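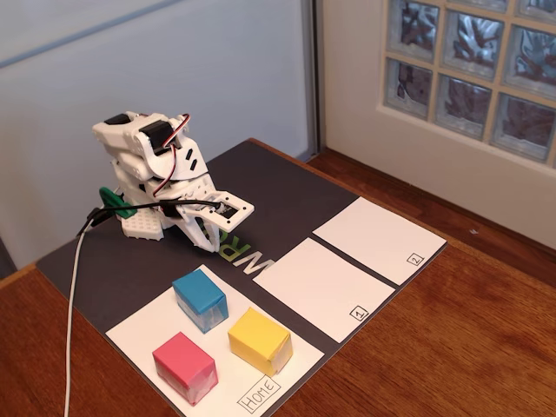
全文约 3800 字 · 阅读需 10 分钟

工作间记录 / Runer 桌面套件
2025年1月22日，星期三

今天主要弄三样东西：卡片、纸包的小方块、装箱。上午卡片，下午方块，箱子穿插着弄。按做的先后记，中间有些地方跳着写，后面的人看的时候凑合一下。

一、卡片

布局定下来了，斜着排，从左下往右上：HOME、1、2。之前试过横着排成一条，坐在桌子正面看很整齐，可是站在侧面的人会把1和2看反，问了好几次哪边是起点。斜排之后没再有人问。

字全部手写，黑笔，写在卡片右下角，外面画一个方框。框是徒手画的，没用尺。以前那版是打印的，字放在正中间，方块一摆上去就把字压住了，等于白印。现在字挪到角上，中间整片留给方块。1和2的框画得比较小，HOME字母多，框就长一些，看着不太统一，不改了。

纸用的是 Flevier 的白卡，货号 3538。这一批比上一批挺，边不卷，裁的时候刀要走两遍，第一遍轻，第二遍才切透。一遍硬切的话下刀那头会起毛。起毛的那几张没扔，翻过来当草稿用了。

卡片之间留 5 mm，露出一窄条深色垫子。这个缝必须留。并在一起的时候白纸连成一片，远一点就分不出是几张，留了缝之后界线很清楚，不用再另外画线。量缝的办法：拿一条裁剩的卡纸边当塞尺，夹在两张中间，推齐，抽走。那条纸边我写了“缝”字，用夹子夹在卡片袋外面，别当废纸丢了。

固定的问题还没完全解决。试了三种：
- 双面胶：牢，揭的时候卡片背面起一层皮，用过一次就废。
- 可移除的胶点：揭得干净，但卡片中间会鼓起来一点，小方块放在鼓的地方会转。
- 什么都不贴：垫子表面有摩擦，平时不动，袖子带一下就歪。

目前的做法是不贴，歪了再摆。真要拿去外面用，大概还是得用胶点，只贴四个角，压扁一点。这条等试过再补。

白卡容易脏。手上有笔墨的时候不要碰，HOME那张写坏过一次就是手掌蹭的，字母还没干，手一拖，成了一道灰。写完放一边晾着，先做别的。

二、垫子和桌面

垫子还是那张深灰的，上面有浅绿和白色的大字。有人提议反过来铺，把字藏掉。翻过去试了，反面更滑，卡片站不住，又翻回来了。字就让它露着，横着竖着都不影响摆卡片。

垫子尺寸 700 × 600，单位毫米，量的是外边。桌子是木的，颜色偏红棕，比垫子大，四周露出来的地方用来放笔和裁纸刀。放归放，收工的时候要清掉。上周有一把刀在垫子边上压了一夜，边上留了个印，用手抹不平，后来拿几本厚书压着才好一点。

擦垫子用拧干的布，不要用酒精。角落里试过酒精，那一小块颜色发白，印字的地方估计更经不住。擦桌子无所谓，但是布上的水不要流到垫子底下，闷着会把木头弄花。

灰是个麻烦。深色垫子特别显灰，裁白卡掉下来的纸屑落在上面一清二楚。改到旁边的台子上裁，裁完把卡片竖起来磕两下再拿过来。

三、小方块

包了纸的这一批是今天重做的。原来的方块每个颜色深浅不一样，摆在白卡上有的很跳，有的几乎看不出来。包上纸以后整齐多了。

包法记一下，和包礼物差不多，只是小，手指不好使劲：

1. 纸条宽度取方块边长，再两头各加半个边长。宽了两头叠得太厚，放不平。
2. 先绕一圈，接口落在一条棱上，不要落在面中间。落在面中间会有一道凸起来的线，摸得到。
3. 两头折角，先折左右，再折上下，最后一折用一点点固体胶。液体胶水不行，纸会皱。
4. 包好以后把每个面在桌上按一下，再用尺子背面把棱刮一遍。棱刮实了，方块才像方块，不刮的话看着像糖。

第一个包得最差，角上漏了一块，拆了重来。后面就快了。纸不要裁太多，放久了会卷，随包随裁。

这次先包了三个，在HOME卡上摆着试位置，1和2先空着。三个放在一张卡上不挤，还能留出伸手指的地方。再多一个也放得下，但挨得近了，拿一个会碰到另一个。卡片如果以后改小，这个数要重新试。

折口的那一面朝下放。朝上也不是不行，就是折口会慢慢翘，翘起来以后下一次拿的时候容易勾到。桌上试了一下午，朝下的没有一个松开。

包纸的缺点是怕汗。手心潮的人拿几次，棱就软了。备用的多包一些，用旧了直接换，不修。换下来的方块把纸剥掉，胶渣搓干净，还能再包。

四、箱子 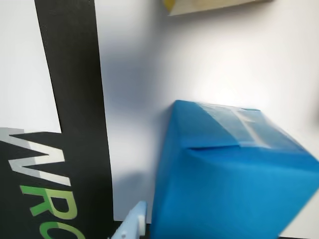

装箱当天：蓝箱，顶面接缝上是透明胶带，后面是白墙。

箱子是从 Bognár 拿的，蓝色，表面有点光，比普通瓦楞纸箱的颜色显眼得多。选这个颜色的理由很简单：到了地方一堆牛皮纸箱里面，一眼就能找到自己的。上次去 Brovgate，我们的东西夹在别人的货中间，翻了半天。

封口用透明胶带，沿着盖子的接缝贴，再压一道横的。颜色深的箱子贴透明胶带有一个问题，光一照就发白，胶带底下有没有气泡看得清清楚楚。贴的时候从一头慢慢推过去，用手掌压，不要用指甲刮，指甲会在蓝面上刮出印子。这种光面划一下就是一条浅色的线，擦不掉。

试过揭胶带。贴上去马上揭，没事。隔了一顿饭的时间再揭，蓝色的表层跟着起来一小片。所以封之前先想好还要不要开。今天就因为忘了放备用卡，封了又开，盖子边上少了一点颜色，用胶带重新盖住了。以后清单没打完勾不许封箱，写在箱子旁边的纸上了。

里面的放法，从下往上：

最底下一层泡沫纸，对折。
卡片袋平放，硬纸板夹在两面。卡片千万不要竖着插，竖着插的那次角全弯了。
方块装小盒，盒里塞纸巾，塞到晃起来没声音为止。
笔、塞尺纸边、固体胶、裁纸刀，放一个拉链袋。裁纸刀刀刃收好，再缠一圈纸。
垫子最后，卷起来斜着放，印字的一面朝外卷。朝里卷的话铺开以后中间会拱起来，要压很久。

垫子斜着放要占掉一条对角线，别的东西得让开它摆。顺序反过来也试过，先放垫子再往两边塞，结果小盒卡在底下，到了地方得全部倒出来才够得着。还是现在这个顺序顺手。

箱子外面写什么，想过写项目名，写 Runer 四面都写。后来只在侧面贴了一张白纸条，字写在纸条上。直接在蓝面上写黑字不清楚，隔几步就读不出来，而且光面上墨水半天不干，手一抱就花。

搬的时候箱子会往重的一头歪，抱的人要托底，别抓盖子边上的折线。那条折线是整个箱子最软的地方，抓一次就塌一点。

五、透明的那种方块

除了包纸的，还有一种蓝色半透明的，下午拿出来在垫子上比较了一下。

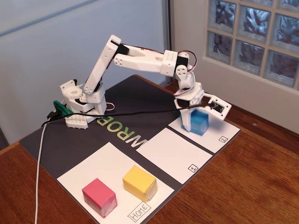 半透明的好处是不用包，脏了一擦就行，棱也一直是直的。放在深灰垫子上颜色偏暗，但轮廓还在；放在白卡上就亮很多，底下的字如果压到了也能透出来一点。这一点比包纸的强，包纸的压住就是压住了。

缺点是反光。窗户那边的光过来，朝上的面会有一块亮的，换个角度坐就没有。还有就是滑，手指干的时候捏不太住，要稍微捏低一点，捏在腰上，捏上沿容易跑。

两种混着放好不好，今天没有结论。想法有两个：一个是只用包纸的，画面干净，尺寸也容易控制一致；另一个是各放一部分，让摆的人自己能按种类分，分到1和2里去。第二个办法用起来有意思一点，可是卡片上就得多写一个记号说明哪张放哪种，右下角的框里写不下。写在左上角又显得乱。先搁着。

如果混放，包纸的尺寸要再核一遍。包完以后每边都厚了一层纸，两头更厚，和没包的摆在一起，高低能看出来。要么换更薄的纸，要么接受。薄纸试过一张，太透，里面的颜色映出来，包了等于没包。

六、零碎

固体胶快用完了，要买。买窄管的，宽管的抹小方块会抹到外面。

黑笔有两支，粗细不同，写卡片只用粗的那支，笔帽上缠了胶带的就是。细的那支写出来远处看不见，上一版的1就像一条划痕。

裁坏的白卡收在抽屉最上层，反面还能写，拿来做清单和纸条。

尺子有一头磨圆了，从零开始量会短一点，量的时候从第二格起算再减掉。新的尺子在台子底下，没拆，谁要做精细的就拆开用。

卡片的备份做一整套，HOME、1、2 都要，和正用的分开装。一套弄脏了直接换整套，别单张换。不同时候裁的纸，白度差一点，混在一起很明显。

线缆归线缆，别从卡片上面过。从桌边下去的也不要绷着，走路的人脚一带，垫子就跟着动，前面摆好的缝全白摆。桌边那根白的留一点余量再往下放。

去 Brovgate 的东西如果 5 月还要再走一趟，箱子估计撑不到那时候，盖子折线已经软了。Bognár 那边同样的蓝箱先问一下还有没有，没有的话换颜色也行，别换牛皮色。

七、没做完的

胶点只贴四角，放一晚上，看早上鼓不鼓。
备用方块再包一批，纸条随裁随包。
混放的记号想一个，能写进小框的。
箱子侧面的纸条四个边用透明胶带封一圈，现在只粘了两头，已经开始翘了。
垫子压过刀印的那个边，再用厚书压一晚。
清单重新抄一份，字写大，贴在放箱子那面墙旁边，高度和眼睛平。现在那张贴低了，蹲下才看得清，所以大家都不看。

收工前卡片没收，留在桌上原样，明天接着试位置。窗帘拉上了，白卡晒久了会黄。

本网站使用 Cookie 以改善您的浏览体验。继续浏览即表示您同意我们使用 Cookie。 接受 | 设置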